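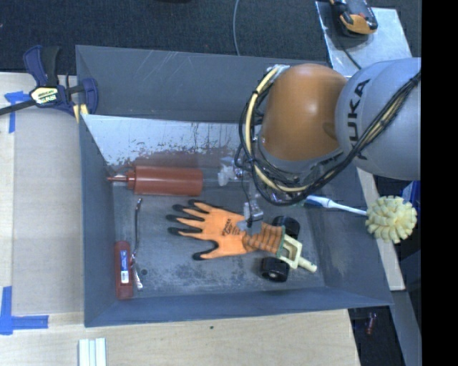

The grey bin, with a squeeze bottle and an orange work glove among its contents.

Home | News | What's On | Letters | Sport

Lost property bin fills up again at Vevham

15/08/2012

The lost and unclaimed things of the Steltenent workshops in Vevham have been given until November to find their owners, after which they go to the Zuka jumble sale at 500 pence a bagful.

The large grey bin has seen some life, to judge by its scratches. Its present lodgers include a reddish-brown squeeze bottle, lying on its side, and a single orange glove with black fingertips and a green edge to the cuff. Something with wheels is tucked in beside the glove.

"People ring up about umbrellas," said Daryna Chornovol, who runs the front desk. "I have yet to take a call about one glove."

The workshops opened in 1851 and have been mislaying things ever since – an old ledger records a missing left boot, still listed as pending. Last year 32 items were claimed, most of them keys.

Owners should call at the desk on Rakena Street and describe what they have lost. "It's orange" will do for the glove.

Sign up for our weekly newsletter. We use cookies to improve this site. Accept

Contact us | © Vevham News | Back to top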